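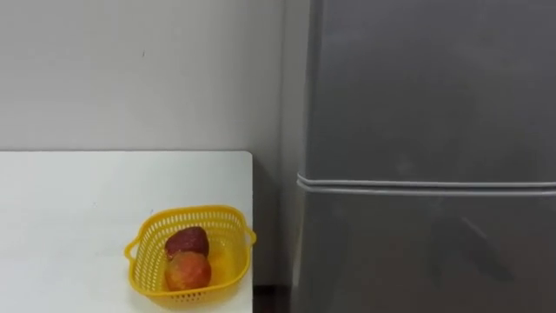 WORKPLACE INSPECTIONS / Kitchen bench and fridge station

Site: Prandadau, training kitchen
Checked by: Yakubu Bassey
Date: 23 May 2026
Job under check: putting away fruit, Nendident robot on the bench side, staff on everything else

1. Table top clear apart from the job – OK
Yellow basket and the two pieces of fruit, nothing else. Keep it like this. No mugs, no phones.

2. Basket position – FIX
Too near the front right corner, handle almost over the edge on the fridge side. Staff used to just nudge it back without thinking. The robot won't. Move it to the middle before pressing start.

3. Basket condition – OK
Grips both there. Wash at end of shift, still a person's job.

4. Gap between table and fridge – COMMENT
Narrow. Dropped fruit will end up down there. Stop the robot first, then reach. Not the other way round, even if your in a hurry.

5. Fridge doors – COMMENT
Lower door is shiny and picks up reflections. Warraich want to know about any missed pick on that side, so write it in the book with the time. Both doors shut before start.

6. Stop button – OK
Tested twice. Label peeling, new one on order from Bristard.

7. Training – NOT DONE
Two of the evening crew not signed off. They can load and wash, no starting the machine till they are.

8. Staff comments (asked at handover)
– Less bending and lifting, wrists better since January.
– More standing and watching. Boring, people drift off. Want swaps every 48 minutes, fine by me, trial it.
– Who gets blamed for bruised fruit? Answer: no one on the floor. Log it and bin it.
– Hours. Asked again if shifts are being cut. Roster unchanged for now, I've passed the question up and want a writen reply for the board.

9. Log book – OK
171 entries, mostly readable. Please put initials, not just a tick.

Outstanding: items 2 and 7. Job no. 1736 for the label. Recheck once evening crew are signed off – YB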